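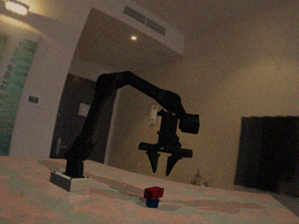

Block task in the simulator, Osman club spring project.

I have been helping with the Osman robotics club for two years now, and I want to make a case that will annoy some of the parents: let the kids stay in the simulator longer. Much longer than we do.

The usual plan is a couple of meetings on the computer as a warm-up, then everybody rushes over to the hardware. I understand the pull. I feel it too! But look at what a simulated arm and a small red cube can hold for a 12-year-old who wants to win the Ralari cup. There is reach, there is the angle of the wrist, there is when to slow down, and there is the awful discovery that "just go down a bit" means nothing at all to a motor. All of that is real work, and the kids know it.

Last November our Grutoline team logged over 2000 tries at the block task before regionals. Try doing that with one arm shared by 5 students and a bus to catch. In the simulator a kid can be wrong ten times before snack - and wrong in a new way each time, if you coach it right. I love watching a table of them argue over whether the gripper should come in from above or from the side, with somebody sketching elbows on the back of a permission slip.

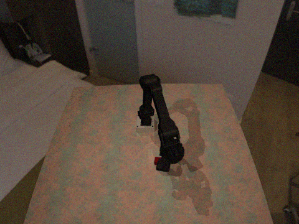
Shiuli Liyanage wrote back after I shared a draft of this: "You're skipping the best part. My group at Indedano learned more from one loose cable than from a month of perfect physics. When it's your own hands tightening the screw, you remember."

She has a point, and I have seen the loose cable day myself (ours took a whole afternoon and most of a pizza). I don't want to take it away from anyone. What I want is for kids to arrive at that day already knowing what the arm is supposed to do, so they can tell a bad cable from a bad idea. Our first team couldn't. They rewrote good code for a week.

There is also the matter of who gets a turn. With one machine in the room, the confident kids drive and the quiet ones hold the clipboard.
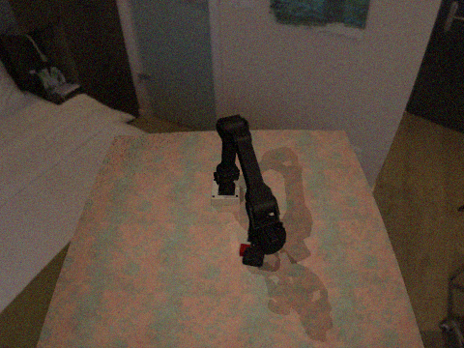

Give each of them a copy of the same task and that changes fast. Our best program this year came from a girl who had barely spoken at meetings, and she wrote it at her grandmother's kitchen table. She moves the arm in short steps, checks, then moves again. It's slow and I think it's beautiful.

So my request to the other coaches before we set next season's calendar: give the simulator half the season. Keep the screwdrivers out on the bench, and let the kids tell you when they're ready to pick them up.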